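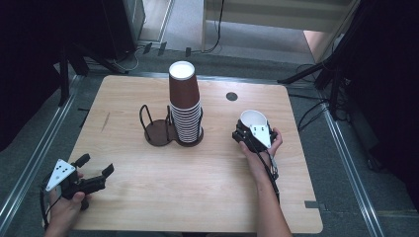
A paper cup held in the right-hand gripper at the Flandix cup table.

Flandix resets its cup-stacking station after gripper service

The cup-stacking station at Flandix is back in use after a service that took in both hand-held grippers, their cables and the position of the cup holder on the table. The work was finished on 16th October, and the station has been taking full sessions again since the following morning.

The station is one of the simpler setups in the building. An operator stands at a wooden table with a gripper in each hand and moves paper cups on and off a two-ring wire holder. The grippers record how the hands move, and the recordings are later used to teach a two-armed robot the same job. Each gripper carries a white plate with a pattern of black dots, which the tracking software uses to work out where the tool is.

Those plates were the reason for the service. Since March, operators had been reporting that the right-hand gripper showed up in the recordings slightly to one side of where it should be. The error was small, but paper cups are light and sit close together when nested. In playback, the robot would come down on the rim of the stack, pick up two cups at once or push the top one over.

Natália Lobo, who is responsible for the station, first suspected the tracking software and spent a week on it without result. She then took the right-hand gripper apart and found that one of the screws holding the plate had worked loose in its thread.

"You could turn the plate a hair with your thumb," Lobo said. "After that I stopped looking at the software."

Both plates were taken off, cleaned with a dry cloth and put back with new screws and a drop of thread lock. The left-hand plate had not moved, but it was done at the same time so that the two tools would be on the same schedule. Each gripper was then calibrated again from the start – a job that takes an operator through a fixed series of poses over the table.

The finger joints also got attention. Muler, the workshop that supplies spare parts for the station, sent replacement pads for both tools. The old pads had gone shiny at the tips and tended to let a cup slip when it was picked up by the side. Lobo kept one old pair for comparison and has written the change date inside the lid of the spares box.

Cables were the last item. Each gripper has its own, and the one on the right-hand tool has to pass the operator's forearm on its way down. It had been tied too short, so that reaching across to the far side of the holder pulled on the connector. It now has more slack and a strain relief at the tool end. The connector itself was tested and kept.

The holder has a set place on the table again, after a period when each shift put it where it liked. Sessions now start with all of the cups nested upside down on the right ring and the left ring empty. The operator picks up a cup, turns it if the task sheet says so, and sets it down before going back for the next one.

After the work, the station ran a test batch of 427 recordings. Lobo rejected 8 of them, 7 for dropped cups and one for a tracking fault that has not come back. She described the result as good enough to go on with, and the planned batch of 2000 recordings has been started.

A new check has been added to the start of each shift. The operator tries both plates by hand for movement, opens and closes the fingers fully, and holds each gripper over a mark on the table while the software reads its position. If the reading is off, the tool goes back to the bench and the session waits. Grippers are no longer to be laid down on their plates during breaks – a habit that Lobo thinks may have loosened the screw.

A second station at the Carrilho site uses the same type of gripper and will get the same screws and pads. The date for that work depends on when Muler can deliver the parts. Until then, operators there have been asked to do the plate check at the start of every shift and report any movement to Lobo.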